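Galholm Shared Kitchen: August progress report to the Karimi Fund
Prepared by Hülya Yazıcı

You asked for an update on the drying-up end of the project, and I admire your stamina. The grant was for crockery, a rack and some thought about where things go. The crockery and the rack came in on budget. The thought is running behind.

The wire rack now lives at the back of the dark gray table, and we have agreed on it as the one home for clean dishes. Agreement took three meetings. Use has been slower to catch on, and the left side of the rack remains prime real estate.

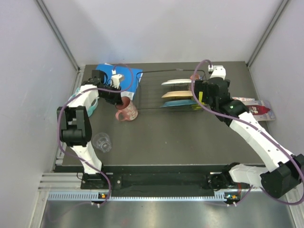
Pink mug and glass, left end of the rack still vacant.

Paperwork is our other weak spot. The blue item at the rear left was no part of the plan, and I would like it noted that I have asked for a shelf. Nurhan Taşdemir has priced one from Arkach at $60, which I've put under next quarter with a hopeful asterisk.

Mugs with handles go in first, glasses after, patterned pieces to the right. The rule is written down. I wrote it. 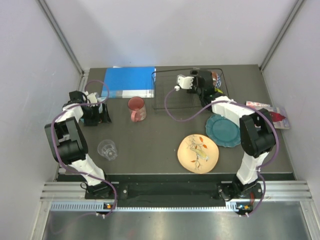 Mug upright, glass at an angle, patterned crockery at the right end of the rack.

Still to do: settle a place for glasses, label the rack, get five more households through the Tuesday induction.

Filed under: Grant Reports, Kitchens, Small Victories

Comments

Irico_Dee: Can the label please be bigger than the last one?

Nurhan T.: Shelf price holds until the end of the month, Hülya.

marlow: I've been putting glasses on the right. Is that wrong now?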